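Arnelberg 器物开放日随记:杯子、糖包和一张让人想摸的桌子

去 Grukimden 之前我做了不少功课,把能找到的介绍都翻了一遍,结果到了现场还是手忙脚乱,什么都想看,什么都想摸。这座楼原来是印纸袋的厂子,后来改成了器物和收纳方面的工作室,平时不对外开放,一年里只有 1 月和 5 月各有一次开放日。我赶上的是冬天这一次,2018年1月14日,星期日。5 月那次据说会把院子也用上,我已经在日历上画圈了。

先说路线,免得后来的朋友像我一样绕远。从 Arnelberg 老火车站出来,坐 898 路,到河边那一站下车,再沿着堤往回走一小段,看见一面褪了色的砖墙就到了。千万别听导航的,导航会把你带到后面的货运门,那边冬天是锁着的。我在货运门外站了半天,一边跺脚一边看别人从正门进去,挺滋味的。

入场不收费,但是二楼的参观要分批,每批 90 分钟,到点就换下一批人。进门先领号再去存包,顺序反了要重新排队。包最好存掉,楼里很多桌子边上过道窄,背个双肩包转身实在提心吊胆。

一楼:杯子

一楼整层都给了杯子。墙上是一排排敞开的架子,按颜色排,从白到奶黄,再到各种绿、各种蓝,最后收在一小段黑色里。标牌上写着馆藏超过 4,000 件,这次拿出来的只是一部分。我本来对“按颜色排”这种做法有点不以为然,觉得是给人拍照用的,走近了才明白好处:同一个颜色里,薄的厚的、亮的哑的挨在一起,差别一下子就出来了。两只杯子远看都是浅绿,近看一只像起了雾的玻璃,一只像刚剥开的豆子,怎么会有这么多种绿!

我在绿色那一段待得最久。有一只矮胖的,把手特别大,能塞进四根手指,冬天戴着手套也能端。还有一只高的,杯口收得很窄,标牌上说是给坐船的人用的,晃起来不容易洒。旁边一位看展的阿姨拿起来比划了一下(一楼的展品大部分允许上手),说她家阳台风大,也用得着。

Clultomness 是这次开放日主推的一个小系列,就是他们自己工作室做的日用杯。样品都摆在窗边的长条台上,可以倒热水试。我试了两只,一只倒满以后把手根部很快就烫了,另一只过了好一会儿还能稳稳握着。工作人员讲,区别在把手和杯身连接的那一点点距离上。我回家以后把自己橱柜里的杯子全拿出来比了一遍,还真是,烫手的那几只把手都贴得很近。

一楼唯一的遗憾是灯。靠里的两排架子打的是暖光,蓝色看起来全都发灰,要是能换成白一点的光就好了。意见簿上已经有人写了,我在后面加了一句同意。

二楼:桌面上的事

上楼梯,右手边就是我这次最想看的部分,主题叫 Yensuk,说的是茶歇桌怎么摆、怎么收。听着很小,对吧?可是只要你在办公室待过,就知道一张茶歇桌一天里能乱成什么样。搅拌棒、纸巾、撕了一半的糖包,还有不知道谁的杯子,下班的时候全在上面。

这层的讲解不多,东西就在桌上,看的人自己琢磨。我喜欢这种办法。墙边贴着几张纸,每张只有一两句话,字很大,比如“先拿走不属于这里的”,又比如“最小的东西最后找不到”。第二句我深有体会,我家的回形针就是这样从一整盒变成零的。 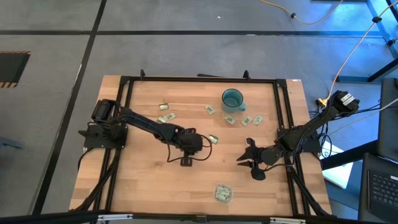 看这一层的时候,我脑子里一直在想我们单位的茶水间。那里有一个很大的抽屉,当初买的时候觉得什么都能放,后来什么都放了进去,于是什么都拿不出来。茶包压在杯垫下面,杯垫压在一叠旧菜单下面。有一回来了客人要一包糖,我翻了好久,最后从隔壁部门借的。Yensuk 的思路刚好相反,它希望你把常用的小东西留在看得见的地方,但要有一个边界,出了边界就算乱。

边界可以是一个托盘,可以是一块布,也可以是桌上的一道缝。同批的一个年轻人问,那桌子本身不就是边界吗?陪同的工作人员想了想,说桌子太大了,人会觉得只要还在桌上就不算乱。我当场就记下来了。回来以后家里人问我这次学到什么,我说的就是这一句。

木头的桌面也很值得一说。我对木头没有抵抗力,尤其是这种一条一条拼起来的浅色木面,条与条之间的颜色总有一点点不同,有的偏蜜色,有的偏白。我爷爷以前的案板也是拼的,用了很多年,中间凹下去一块,擀皮的时候要躲着那里。看到相似的纹路,心里一下子就软了。木面还有个实际的好处,白色和浅绿的小纸包放在上面很显眼,收的时候不容易漏。换成一张白色桌面,边角上落了一包,你大概要等打翻咖啡那天才会发现它。

关于容器,我和同批的人聊得最热闹。有人坚持要带盖,防灰;有人说一盖上就没人放回去了。我是后一派的,而且越看越坚定。
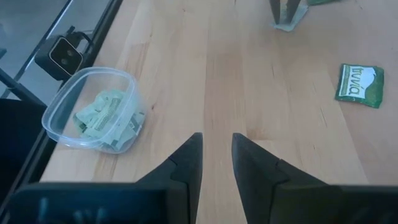
我家厨房里光是用来装零碎的罐子就有一大排,铁皮的最好看,也最没用,因为从外面根本不知道里面还剩多少。每次以为还有,打开一看见了底;每次以为没了,又买一袋回来,结果罐子里还是满的。所以在二楼看到那只透明的长方形塑料盒,我真想鼓掌。圆角,没有盖子,绿白相间的代糖包就那么皱巴巴地堆在里面,一角还空着,还能不能往里放,一眼就知道。这种盒子谁家没有呢,装过水果,装过熟食,洗干净就能用,比我那排铁皮罐子管用多了。

也有人觉得堆着不好看,应该一包一包竖着插整齐,像卡片那样。我承认竖着插好看,我试过,坚持了两天。第三天早上赶时间,随手一扔,整排就歪了,后来再也没有立起来过。对小纸包这种又轻又滑的东西,我觉得能进盒子就已经是胜利。

说到小纸包,二楼拐角还有一面墙,专门讲它们的历史和样子。收藏柜里压着 1,000 张展开的糖纸,来自火车餐车、渡轮、小旅馆和一些早就关门的咖啡馆。有的印着小船,有的印着一句问候,有的什么都没有,只有一圈细细的边框。颜色褪得最厉害的是红,最耐看的是绿。我趴在玻璃上看了很久,后面排队的人轻轻咳了一声,我才挪开。

让我意外的是纸的声音。柜子旁边有个可以动手的小格子,里面放了几种空纸包,可以捏。有的脆,有的闷,有的几乎没有声音。标签上说,夜班火车上用的就是最后这种,怕吵醒邻座。我不知道是不是真的有那么讲究,但捏着那张软软的纸,很愿意相信。

再往前走,又回到杯子和小纸包的关系上。我自己一直有个坏习惯,喜欢把糖包往杯子里一塞,端着就走,到了座位再拿出来。方便是方便,可是杯子常常还没干透,糖包一沾水就粘在杯底,抠都抠不下来。现在我知道了,杯子归杯子,纸包归纸包,中间留出一点地方给手。一只淡淡的薄荷绿杯子靠着桌边,口沿一圈深色,绿白的小纸包散在它旁边,乱是乱了点,颜色配得真好。我站在那儿想的居然是,要是收完了,这个画面就没有了,有点舍不得。 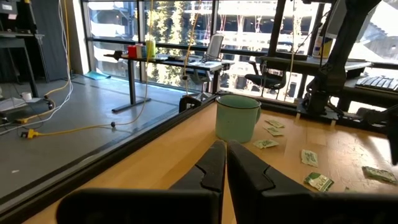
我记下来的几个收法

以下都是从墙上的纸、工作人员的讲解和同批人的闲聊里攒出来的,回家后我已经用上了一部分。

先动大的还是先动小的?二楼的建议是先小后大。杯子是路标,留在原地,手绕着它走,把散的纸包一包包拿起来放进盒子,最后再决定杯子去哪儿。我以前总是先把杯子端走,然后桌上剩一片零碎,越看越烦。

盒子放在惯用手的另一边。我是右撇子,盒子放左边,右手拿起来往左送,路上不会再碰倒别的东西。刚开始有点别扭,做几遍就顺了。

皱了的纸包不用捋平。只要没破,照样能用。破了的单独挑出来,别和好的混在一起,不然漏出来的粉会让整盒都发粘。

杯子的把手统一朝一个方向。这一条我原来觉得是强迫症,现在觉得真好,早上半睁着眼睛也能一把抓住。

桌子要留一块空地。多大都行,巴掌大也行,但不能放东西。来客人的时候,那块空地就是客人放杯子的地方。

喝茶和买东西

参观完可以去顶楼喝茶。茶是免费的,点心另收钱,核桃那种比芝麻那种好,芝麻的太甜,配着茶也压不住。座位靠窗的很抢手,能看见河和对面的旧水塔。我端着茶在窗边站了一会儿,发现自己正在给桌上的糖包排队,赶紧停手,旁边的小朋友已经在看我了。

小卖部在出口左边,很小,进去两三个人就满。Clultomness 的杯子可以买,颜色比展台上少,绿色只剩一种深的,我喜欢的浅绿那天已经卖完了。可以留地址等补货,我留了。另外有一种拿旧糖纸图案印的明信片,买了一套,准备自己留着,一张都不寄。

几点补充

二楼下午的光线最好,如果可以选批次,建议往后选。楼梯有点陡,扶手只有一侧,带老人的话可以在门口问电梯,电梯在存包处后面,不太好找。洗手间在一楼和顶楼,二楼没有。现场可以拍照,闪光灯要关掉,糖纸那面墙尤其看得紧。

回程的 898 路傍晚班次会变少,我等了很久,好在手里有明信片可以翻。到家以后第一件事,就是把水果吃完剩下的那只透明盒子洗了,摆在水壶旁边。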